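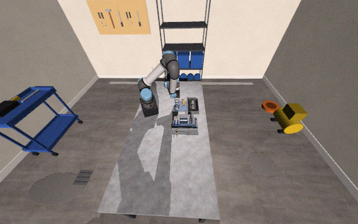

The Skonach is a line of compact row-crop tractors built at the Layug works in Ustudside. It was designed for mixed farms that need one machine for loading, mowing and light tillage, and it is sold in three versions that share a chassis but differ in engine output and cab equipment.

Design

All versions use a 3-cylinder diesel engine mounted on a cast front frame. The base model is rated at 40 horsepower. The transmission has 11 forward speeds, with a hand lever to the left of the seat for changing direction. The rear hitch is a standard three-point type, and the power take-off can be run with the tractor standing still - a feature often used with wood chippers and small grain augers.
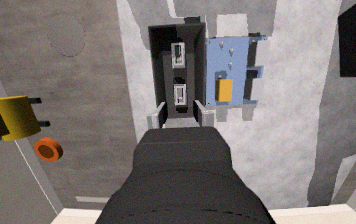
Rendered view of a dark rectangular tray ahead of two spread gripper fingers.

The cab is optional on the two smaller versions and standard on the largest. It is bolted to the frame on rubber mounts and can be removed for work in low barns and orchards. Tractors without a cab carry a folding roll bar.

Production

Assembly takes place in a single hall, with engines and axles arriving complete from outside suppliers. In the first full year of production the works completed 469 tractors, most of them sold to dairy and vegetable farms in the Prascombe valley.

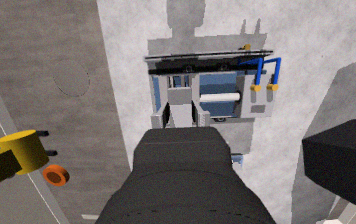
Yellow cylinder with two black prongs, and an orange ring, in a computer rendering.

A revised hood and larger fuel tank were introduced on May 7, 2024. Earlier tractors can be fitted with the new tank, although the left step must be replaced at the same time.

Use and maintenance

The Skonach is most often paired with a front loader. 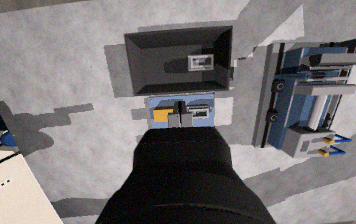 Loader brackets are attached at the factory, and the loader itself can be taken off without tools. Engine oil and both filters are changed at the start of the season, normally in April, and the front axle is greased more often on tractors used in deep mud. Dealers in Prascombe keep wear parts for all three versions.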